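Okbridge Workshop Notes
Home Projects Bench log Parts Contact
Search this site Go
Print this page E-mail this page

Bench log, September. Steamer task, two arms, remote control

Picked up where the last entry stopped. The goal for this round is 40 usable demonstrations of the full steamer task, both arms driven by remote control from the hand controllers. The first arm moves the food pieces between the plate and the basket, the second one handles the lid and steadies things. We have 19 that I would keep as of this afternoon. More were recorded, but I went through them after lunch and threw out the ones where the operator stopped to think in the middle. Those look fine when you watch them at double speed and terrible when you plot the joint speeds.

Setup notes, so I don't have to work them out again:

Both arms start from the saved home pose, not from wherever the last run ended. Home pose is stored on both pendants under "Lelholm", which was the project name in spring and never got changed.

Controller scaling is set to half. Full scaling is good for moving across the table and no good at all for getting hold of a rim.

The height for carrying is 155 mm from the table to the fingertips. I had it lower in the morning and the fingers came over the basket with very little room. Changed it before the second batch. Demonstrations from before the change are in a folder called "low" and should not be mixed in with the others until we decide what to do with them.

Gripper force at the lowest setting for the food pieces, one step up for the basket and lid. This has to be switched by hand between phases. The operator says "switch" out loud and whoever is at the pendant does it. It's clumsy, and it leaves a short pause in every recording at the same spot. I would like to have it on a button on the controller.

The tape grid is only for us. We call out a cell, put the basket and plate there, and write the cell in the run sheet. The policy gets no grid coordinates. The tape doesn't need to be straight, it needs to stay put between runs, and it has been lifting a bit where sleeves rub on it. Press it down before you start.
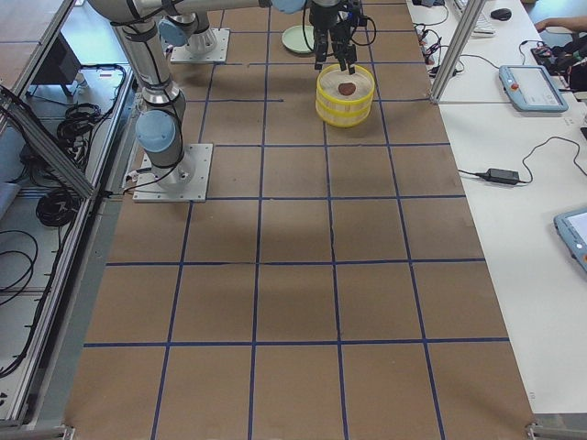 One of the Pindlow people wrote under the last entry that we should drop remote control for the placing part and guide the arm by hand, the way they do on their packing cell, on the grounds that a person with a hand on the wrist feels contact right away and a person on a controller finds out late. They also wanted to know if we had compared the two on the same task.

We did compare them, in a small way. Hand guiding was quicker to learn and the placing was gentler. Two things count against it for this task. With two arms one person can't guide both well, and with two people guiding, the arms wait for each other in ways that have more to do with the people than with the job. The other trouble is that the person's hands end up in the camera views, right where the pieces are. For a fixed path that gets played back it makes no difference. For training from the pictures it does, and I don't want to spend a month finding out how much. So remote control stays for the recorded runs. I do still use hand guiding to set the home pose and to check reach before a session.

On feel: the controllers give a buzz when the gripper current goes over a limit. It helps when closing on the rim. It does nothing for pressing down too hard on the table, which is the more common mistake. I watch the wrist height number on the pendant for that one.

Order of the task as we now do it. I changed this twice today, so please use this version:

Lid arm goes to the rim first and takes hold. It doesn't lift yet.

Food arm comes in over the plate and waits there, high.

Lid comes off and goes to the free cells. Set it down flat. If it lands on an edge, keep recording and fix it with the gripper. Don't reach in.

Food arm moves one piece at a time. The round flat piece sits low in the basket and needs the fingers nearly straight down. The white piece is soft to look at and hard to grab, and it turns in the fingers if you take it by a corner. Take it across the widest part.

Both arms clear before the lid goes back.

The operator should finish each run at the home pose and hold still for a slow count of three. Without that the end of the recording gets trimmed badly and we lose the last bit of motion.

I had two operators on it, an hour each and then swap. After an hour the runs get sloppy whoever it is. The one on the pendant does the stops, the gripper setting and the run sheet. That's enough for one person. Please don't also use that person to answer the phone.

A word on where to stand. From the pendant side you can see the plate well, but the wrist hides the near side of the basket for most of the approach. The operator tends to correct for what they can't see by going wide and then coming back in, and the wide swing shows up in every one of the morning runs. I moved the operator's stool toward the foot of the table and it got better. Looking at the wrist view on the monitor also works once you are used to it, though it makes the first few runs worse.

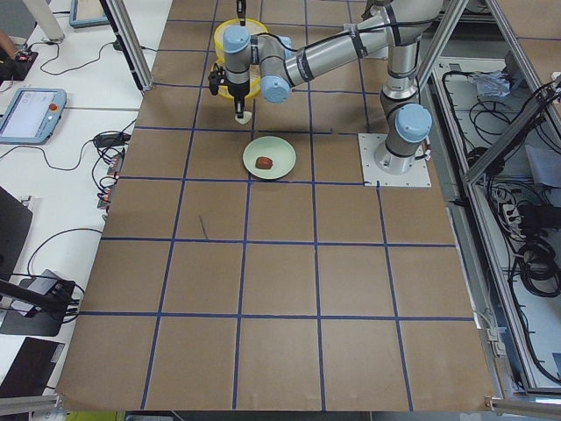
White piece at the fingertips, reddish-brown one on the plate.

Mistakes are worth keeping, within limits. If a piece slips and the operator picks it up again cleanly, that run goes in, and I mark it R on the sheet. If the piece leaves the table, the run is out. If an arm faults, out. If the basket gets dragged to another cell but the task is done, keep it and write down the new cell. I had been throwing the dragged ones away, and looking back I think that was a waste. A robot that has only ever seen a basket stay still will have no idea what to do with one that moves.

How much variety to put in is still open. At present the plate moves between runs, the basket moves every few runs, and the pieces on the plate get swapped around. The lid always starts on the basket. At some point we should do a batch that begins with the lid already off, so the arms learn to leave out that step. I've left that for after the 40.

Timing between the two arms is the part I am least happy with. When the same person drives both, one arm freezes while the other moves. It's natural, you look at one thing at a time. In the data it comes out as a very long run with half the motion missing on each side. I asked the operators to start the food arm toward the plate while the lid arm is still closing on the rim, and to practice only that for a quarter of an hour before recording. It looked much more like one job after that. 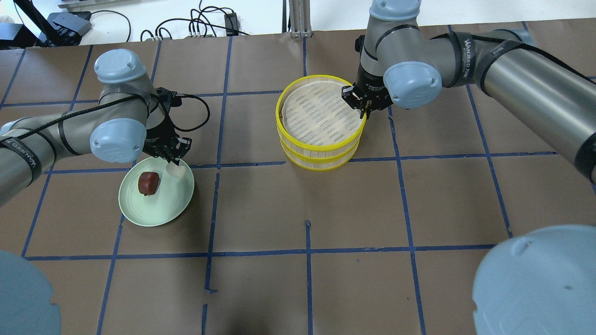
Lid and rim

The rim is the hardest part of the whole task and I want to write down what we know so far.

Come at it from outside with the fingers open wide, one finger on each side of the rim, and go down slowly. If you close early the tip pushes the basket away. If you go too deep the housing touches the rim before the fingers close, and the buzz on the controller makes you think you have hold of it.

Once closed, lift a little and wait. If the piece tips, put it down and take it again closer to the middle of the curve you're facing. Operators don't like doing this and will try to carry it tipped. It's fine for the lid and not for anything with food in it.

Ngubane lent us a set of rubber finger pads and I tried them on the lid arm. Grip was better. Release was worse, and the rim stayed with one finger when the gripper opened. Took them off again. They're in the drawer with the spare cable ties. I might try them with a wider opening before sending them back.

From the wrist camera the rim is a strong color and easy to find. The trouble is how much of the view it takes up once it's held. When something large is in the fingers

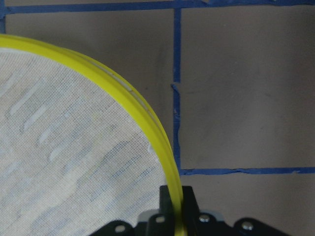

the camera has less table to work with, and the operator goes back to looking over the top of the arm. That means the person is using information the wrist camera doesn't have. The fixed cameras do have it, so the recording as a whole is all right, but if anyone wants to train on wrist views alone they should be warned. I've put a line about it in the readme.

The mesh also lets some of what is under it show through. I don't know if that helps or hurts. I would guess it does neither at the resolution we save.

I tried tilting the wrist camera out by a few degrees on a test run. It shows more table and less fingertip. The operators both wanted it back, so I put it back and ran the calibration again. If you find the calibration file newer than the session start, that's why, and the numbers inside are close enough to the old ones that the earlier runs are still good.

Odds and ends

The pendant nearest the foot of the table drops its screen after a few minutes. Tap it before you need it.

Cable on the food arm was pulling at the elbow in the far cells. Moved one tie. Look at it again before using the far row.

The run sheet and the file names went out of step by one in the second batch after a run was started and stopped without a name. I fixed the file names and left the sheet alone. There's a pencil arrow at the place.

Clocks on the two recording machines were checked at 2:40 and matched.

Next session: button for the gripper force, then go on from run 19 with the order above. Same stool position. Somebody should bring the Pindlow comment up at the weekly meeting, as I would like to see their packing cell and ask what they do about two hands.

Print this page E-mail this page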